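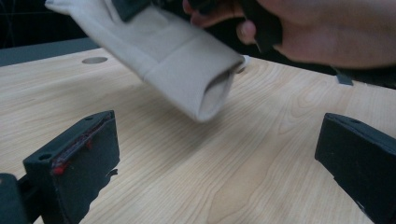 Section 2. Loss of grip on soft items

The Plultetti hand-worn gripper can lose hold of cloth when the inner edge of a finger is dirty or its lining has started to break down. The fault shows itself as a soft item sliding out while the fingers are still shut, or as one side of the item dragging after release. It is often taken for a weak spring, and springs have been changed that had nothing wrong with them. Look at both fingers before you order parts. The left finger has a glossy red smear along its upper edge, with small red bumps towards one end, while no red is visible on the right one. A smear of this type may be adhesive or a worn pad. Treat it as a fault in either case and stop using that finger until it has been cleaned and checked.

CAUTION: Keep the fingers of your free hand out of the gap during all the checks below. The gripper can close if the trigger is brushed.

2.1 Checking and cleaning the fingers

1. Switch the gripper off at the cable switch and wait for the indicator light to go out.
2. Take the gripper off your hand and lay it on a flat surface, fingers upwards.
3. Wipe each inner face with a dry lint-free cloth. Light grey scuffs do no harm.
4. If any red or sticky material comes away on the cloth, wipe again with a cloth dampened with the cleaning fluid supplied. Do not scrape with a blade.
5. Leave the finger to dry, then press a strip of paper against the edge. If it sticks, repeat step 4.
6. If the lining lifts or feels soft, fit a new finger. Always change both fingers of one gripper together.

Note: Do not put glue on a loose lining. The glue creeps on to the gripping edge and the fault comes back, usually within 200 closures.
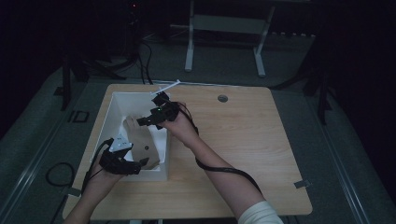

Prillamcombe, 17th July

Service notice to all sites using the two-handed set. Following reports from the Drumau site in May, Melaniia Lytvynenko went through the log of 849 pick attempts. Of these, 51 ended with the item dropped or dragged. Most were cloth, but a smaller group were paper bags handled inside a box, and these need a separate check. When both grippers are working over an open box, the bag can fold against the wall and hold a finger partly open. The operator feels a closed grip and lifts too soon.

2.2 Working over a box

1. Place the box so that you can reach in with both hands without leaning on the table.
2. Run each cable back along the forearm. Check that no loop can catch on the corner of the table or on a clamp.
3. Bring one gripper to the bag first, and keep the other raised until the first is still.
4. Lift a short way and stop. If the bag shifts in the fingers, lower it and start again.

WARNING: If a gripper does not open when the trigger is released, do not pull against it. Switch off, wait for the light to go out, and then ease the item free.

2.3 Test after cleaning or repair

Use a knitted glove for this test. Thin cotton will pass on a finger that is still faulty.

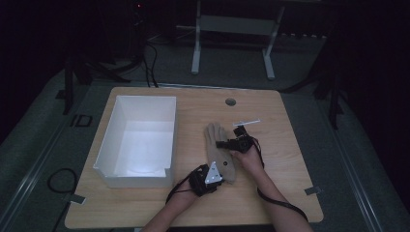 Fig. 3. Glove laid flat beside the open box, fingers towards the far side of the table.

1. Empty the box.
2. Lay the glove flat, with no folds under it.
3. Pick it up by the cuff with the left gripper, hold it still, and release it over the box.
4. Repeat with the right gripper.
5. Check that the glove drops freely each time. If it clings to a finger, go back to 2.1.

Enter the result in the gripper's record card. Fingers that fail twice should be bagged, marked left or right, and sent to Edith Zapata at the Mwakyusa workshop with a copy of the card.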